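Waltitz by Ginevra Guerra - did anyone get the ending??
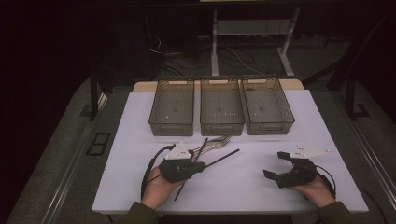
Three see-through baskets on a white board

pagemoth
6/19/20
Finished it last night, all 345 pages. Loved the first half, the sisters, the ferry, the awful hotel. Then Russo just goes back to the house and it stops. Is he forgiven or what? No spoiler tags, sorry, thread title is warning enough.

Hollin_K
Not forgiven. Read page 186 again, the letter. She says she'd leave the door unlocked for anyone but him. And it's locked at the end.

pagemoth
Hm. Thought it was only stiff?? He pushes it twice.

dunnock2000
Stiff. Definately stiff. The whole book goes on about the damp in that house. Hollin you always want them to suffer lol

Hollin_K
I want them to make sense. Different thing. Also he's horrible to Penier for 2 whole chapters and it never comes up again.

tea_and_tomes
Gave up when they got to the hotel. So slow. Her first one, Flustier, was much better, shorter too. Got mine for 50p at the library sale.

dunnock2000
Flustier better?? No. The uncle bits are unreadable

tea_and_tomes
The uncle is the best thing in it. Agree to differ

pagemoth
Went back to 186. OK the letter is harsher than I rememberd. Still think he gets in though. Has anyone got the paperback, out in August I think, is there an extra chapter or is that just a rumour?

Hollin_K
Rumour as far as I know. It's a short interview at the back.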